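Game Economies and Balance
Handout 6: Randomness, Rarity and What Players Are Told

Read this before Friday. Bring the worksheet from Handout 5, because we will reuse the drop tables, and bring whatever you wrote down about your own pack openings. If you threw it away, make some up on paper with a die. It will work about as well.

1. Where we left off

Last week we looked at deck cost. The claim on the table was that a collectible card game is "generous" if a new player can build one good deck in the first month. I said I didn't trust that claim and several of you asked why. The short version is that "good deck" is defined by whoever is making the argument. A publisher counts a deck as good if it can win games at the bottom of the ladder. A player counts it as good if it can win where they want to play. Those are different decks with different prices.

We will use the same course game as before, Ladovia. For those who missed the session: Ladovia is a two-player card game with four rarities, seasonal sets, and a crafting currency called salt. Cards you don't want can be broken down into salt, and salt can be turned into cards you do want, at a bad rate.

2. Rarity is a price tag

Designers like to say that rarity signals complexity. Common cards are simple, the top rarity is for strange and exciting effects. Open any set list and check. In the Plostier set, most of the top-rarity cards are plain: a big body, a big number, one line of text. Some of the trickiest cards in the set are common. If rarity were mainly about complexity, the list would look different.

What rarity does reliably is decide how many packs stand between you and the card. Treat every other explanation as marketing until you've checked it against the list.

Terms you need:

Drop rate. The chance that a given slot in a pack holds a card of a given rarity.

Pity timer. A rule that forces a top-rarity card after a fixed number of packs without one. In Ladovia the limit is 70 packs. Players on the forum often talk as if this were the normal wait. It is the worst wait.

Duplicate protection. A rule that you will not be given a second copy of a top-rarity card until you own all of them in that set. It matters a lot for heavy buyers and hardly at all for light ones. Keep that in mind when a patch note calls it a gift to the whole community.

Dead draw. Any card that you would break down for salt the moment you saw it.

3. The trouble with counting your own packs

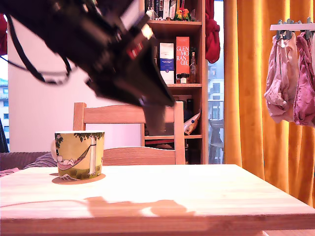

The table, with mug.

Every season somebody posts a spreadsheet of their own openings and concludes that the rates have been secretly cut. I have read a great many of these. Most have the same three faults.

The first is the stopping rule. People stop counting when they get angry, or when they hit something wonderful. Either way the total is bent, because the result decided when the count ended. Decide the number of packs before you open the first one.

The second is who posts. A person with average luck has nothing to say and doesn't post. You are reading reports from the two ends and calling it a survey.

The third is size. Take the community count we used in Handout 5, which pooled 693 packs. It sounds like plenty. For common cards it is plenty. For the top rarity it gives you only a few dozen hits at best, and with so few hits the estimate wobbles enough to hide a real change in the rate, or to invent one. The later pooled count had 2544 packs and the wobble shrinks, but by less than you'd hope. To cut the uncertainty in half you need four times as many packs. Going from the first count to the second is a bit short of that.

Exercise 6.1. Pick a drop rate for a top-rarity card, say one in twenty packs. Simulate ten players who each open 20 packs. Write down how many got none at all. Most people guess one or two. Work out the expected number afterward and compare it with both your guess and your simulation.

Exercise 6.2. Repeat, but each player stops as soon as they get a top-rarity card. For each player, divide hits by packs opened, and average the ten results. Explain why the average is so much higher than the rate you started with. Then pool everything (total hits over total packs) and explain why that figure behaves better.

4. Published odds

In some markets, publishers have to display the odds. People treat this as the end of the argument, and I'd ask you to be slower. A published rate answers the question it was written to answer. Look for these things:

Is the rate per card or per pack? A pack of five cards has five chances. A "4 percent" that turns out to mean per card is a very different offer from one that means per pack.

Is the pity timer included in the average? If it is, the chance on any early pack is lower than the number printed.

Does "top rarity" include cards nobody plays? A rate for the rarity tells you nothing about the rate for the one card you want. If the set has twenty top-rarity cards and you need one of them, divide accordingly, then adjust for duplicate protection.

Are event packs covered? Ladovia's spring event packs had their own table, two menus deep.

None of this is cheating. It is all stated somewhere. My complaint is with how much work it takes to turn the stated numbers into the one a player cares about, which is the cost of a named card.

5. Crafting as a floor

The usual defense is that crafting fixes bad luck. If you never open the card, you can make it. True as far as it goes. So the sensible way to value a pack is to ask what it is worth in salt if everything in it is a dead draw. That is the floor. Anything above the floor depends on your plans and your existing collection, and two players opening identical packs can value them very differently.

Work through the floor for an average Ladovia pack using the table in Handout 5. You should find that a top-rarity card costs far more in packs by crafting than the pack page suggests. If your answer looks cheap, you've probably counted the salt for a top-rarity card in every pack.

Note also that the floor moves. When a card is weakened in a balance patch, Ladovia refunds its full salt value for 2 weeks. Some players hold on to strong cards they don't use, hoping for a refund. I would call that a savings plan run by somebody else, and I wouldn't lean on it. Patches are decided for reasons that have nothing to do with your collection.

6. Does the meta get more expensive?

A common complaint is that the last set before rotation is always the strongest and the costliest to keep up with. The reading for this week, the Kincaid set notes, makes that case for one year of Ladovia. I think half of it holds up.

The half that holds: card pools are largest just before rotation, so there are more combinations, and the best decks pull from more sets. More sets means more packs to own.

The half that doesn't: the notes measure cost by the price of the top five decks on the ladder in November. But the top five are picked because they win, and the author never asks what the cheapest competitive deck cost in the same month. In the same notes, in the appendix, there is an aggressive deck with a single top-rarity card and a respectable record. It isn't mentioned in the main text. Ask yourselves why.

There is a second problem. Early in a season everyone's lists are untested and stuffed with new cards, since people want to play with what they just opened. Later, the lists get trimmed. Sometimes trimming means dropping an expensive card that never pulled its weight. A price chart with only two points, one early and one late, can show nearly anything.

For discussion:

(a) What would you measure if you wanted to know whether a player on a fixed budget is better or worse off at the end of a card year?

(b) Would your measure change for a player who quits for a season and comes back?

(c) Prarnunberg, the Ladovia practice mode, lends every player full decks for a day. Does that lower the cost of the game, or does it work as advertising for expensive decks? What evidence would separate the two?

I don't have a settled view on (c). The people who tell me it's obviously one or the other haven't shown me any data, and that includes some of you in last week's response papers.

7. Assignment

Due at the start of the next session. About two pages, plus tables.

Step 1. Choose one set from Ladovia or from any card game you know well enough to get the rates for. Say where the rates came from. "Everybody knows" is not a source.

Step 2. Choose one named top-rarity card and compute the expected number of packs to own it, first by opening only, then with crafting allowed. State every assumption. If you ignore duplicate protection, say so. 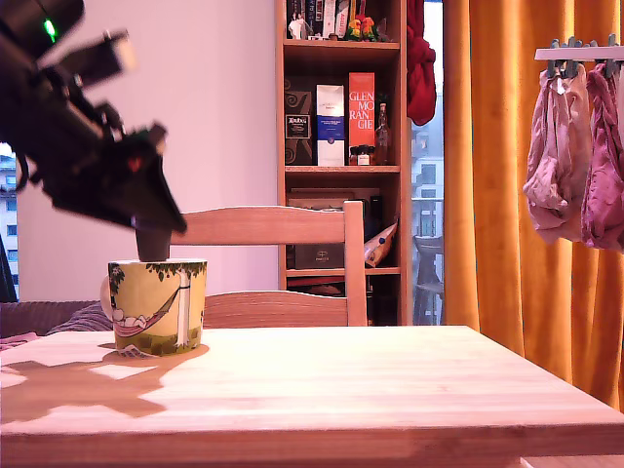 Step 3. Find a public claim about the cost of that set, from a forum, a review or the publisher. Quote it in full. Check it against your own figure and say how far apart they are.

Step 4. Write one paragraph on how your own number could be wrong. This paragraph counts as much as the math. "My sample could have been bigger" earns nothing by itself. Tell me which direction the error would go.

Spreadsheets are fine, but paste the formulas into the text. Late papers lose a grade step per day, the same as before.

Next handout: matchmaking, hidden ratings, and whether a fifty percent win rate proves anything.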